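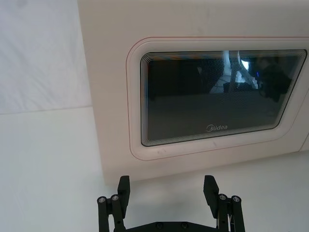
## Vorkemix Concentrate, 19 oz bottle

Sold by Hegazy Supply. $13 a bottle, no bulk price yet.

We carry Vorkemix and we use it, but the label gets ahead of itself. It promises "1,000 cleanings per bottle." We've never come close. You might get there if a cleaning means one wipe of a light switch. Anyone mopping a kitchen floor should plan on buying a second bottle sooner than the label suggests.

What it does fairly well is cut cooking grease on painted metal, tile and hard plastic. It rinses without much film. The smell is mild and sort of lemony, and it's gone by the time the floor dries.

What we doubt:

- **"Removes any stain."** No. Old coffee rings on our counter got lighter and stayed put. Yellowed plastic stays yellow, whatever you put on it.
- **"Streak-free."** On glass, only if you go over it again with plain water and a dry cloth.
- **"Prevents dirt from returning."** We have no idea how they'd show this, and Prullow, who make it, didn't answer when we asked in January.

### Mixing

The cap has two lines. The lower one is for a spray bottle, the upper one for a bucket. Doubling the dose leaves the surface sticky and you'll be rinsing all afternoon.

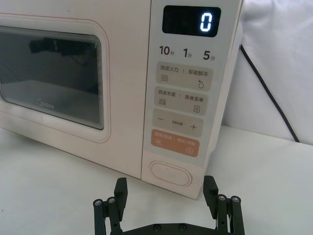

Spray the cloth instead of the appliance, and keep it away from vents, keypads and the inside of anything you cook in. The label says "food safe after rinsing," but it doesn't say how much rinsing, so we stick to outsides.

### Compared with Bollon

Bollon costs less and comes ready to spray. On fresh grease we couldn't tell them apart. Vorkemix did better on the baked-on stuff behind a stove, though a scraper did most of the work.

### Returns

Unopened bottles only. A leaking cap is our problem, so send a note and we'll replace it.

### Customer comments

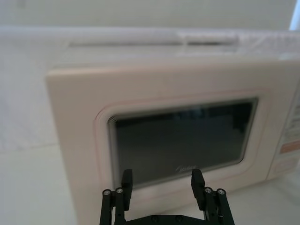
Mahmoud Alaoui writes that his bottle lasted 2 months in a four-person apartment, and that he'd buy it again if they dropped the 1,000 from the label.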